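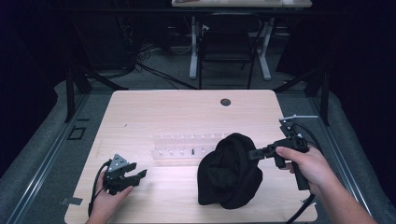
Creasing is what happens when a cloth is folded or squashed and the threads don't spring all the way back. I've been keeping this page on fabrics going for years and it's still the entry I enjoy most, because everybody owns a drawer full of the evidence! Inside each fibre there are long chains of molecules, and when you bend them hard enough some of the little links between them let go and join up again in the new position. Set down any bit of cloth in a heap, like the black one on the pale table, and you get soft folds on top and creases where it doubles back on itself. Dark cloth is kind to you here (the shadows in the folds get swallowed up), whereas white cotton shows the lot.

4 min read
Print this page | E-mail this to a friend

Which cloths crease most

Linen is the champion, and I say that as someone who wears it to weddings. Cotton comes next, then viscose, which behaves well dry and sulks in the wash. Wool is the clever one. Its fibres are naturally crimped, so they act like tiny springs, and a jacket hung up overnight will often sort itself out. Polyester barely bothers, though if you do bake a crease into it with a very hot tumble dryer it's there for good.

Weave matters too. A loose weave gives the threads room to slide about, so they bend less sharply, and knitted cloth has loops that stretch and recover. That's why your T-shirt survives a suitcase better than your shirt does.
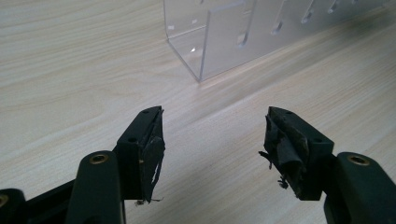 Then there's damp. Water gets in between the chains in cotton and linen and loosens those links, so a slightly damp shirt irons flat so much faster than a bone-dry one. Heat does a similar job, and steam gives you both at once. The catch is that sitting in a warm, sticky car does exactly the same thing to the back of your trousers.

"Easy-care" finishes work by tying the chains together so they can't shift. They do help, but the cloth can feel stiffer and it wears out sooner at the cuffs. I've gone off them.

See also: Ironing; Pleats; Starch.

Reader comments (4)

Nneka Nwosu: Hanging things in the bathroom while you shower works a treat on wool. Useless on my linen.

Selton: Could you do one on seersucker? It's creased on purpose, surely it deserves a page.

Griltska: Rolled everything for a trip last Tuesday and the cotton still came out like a map.

Nneka Nwosu: Seconding seersucker!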